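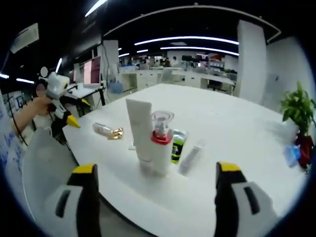 **Gullorero Daily Face Lotion, pump bottle, four months in**

I bought this in late March to replace a lotion that came in a tube, and I have used it twice a day since. My skin is dry on the cheeks and normal elsewhere. I don't get on with strong scents, and I wear glasses, so anything greasy around the nose is a nuisance.

I'll start with the pump, as most of the complaints on the Sivitz shop page are about that. It's stiff when new. It took 11 presses before any lotion came up, and I had started to think mine was faulty. After the first week it loosened and it has worked properly ever since. One full press is enough for the face. Two will do the face and neck. If you press halfway you get a small blob that tends to sit on the end of the nozzle and dry there, so press it all the way down.

The clear cap matters more than I expected. I left it off for most of April and had to wipe the nozzle every few days. With the cap on I haven't needed to. It does come off easily in a bag, though, and I wouldn't travel with this bottle. For weekends away I squeeze some into a little screw-top pot.

**The lotion itself**

It's thin, somewhere between a milk and a cream. It goes in within a couple of minutes and leaves a slight shine on the forehead, which has gone by the time I've had breakfast. My glasses stay put. There is a faint smell of something like oats when it first goes on and I can't smell it after that.

On the dry patches it did a fair job. The flaking beside my mouth cleared up in the second week and has only come back once, after a long day outside in the wind. I haven't tried it in proper cold yet and I doubt it will be enough on its own in December. The tube I had before was thicker and better for that, but it was heavy in summer and I could never get the last of it out without cutting the end off.

It sits well under sun cream. I use the Kuvusov one and had no trouble with it rolling up into bits, provided I waited a few minutes between the two. With a Tapia tinted cream it went patchy on the chin, and I tried that three times with the same result. I don't know which of the two is to blame.

**Getting to the end of the bottle**

The straw stops short of the bottom. When the pump began to spit air I unscrewed it and found a good week's worth still inside. Standing the bottle upside down overnight in a mug gets most of it. There is no refill for sale that I could find, and the pump head has to come off before the bottle goes in our recycling.

**Price and where I got it**

It costs a little more than the supermarket lotions and a good deal less than the chemist's own dry skin range. My first bottle lasted just under three months. The shop page had 1,458 ratings when I ordered the second one, and the lower ones I read were nearly all about the stiff pump.

I'm partway through that second bottle and will buy a third, with something thicker for the winter.

Four out of five.

7/25/25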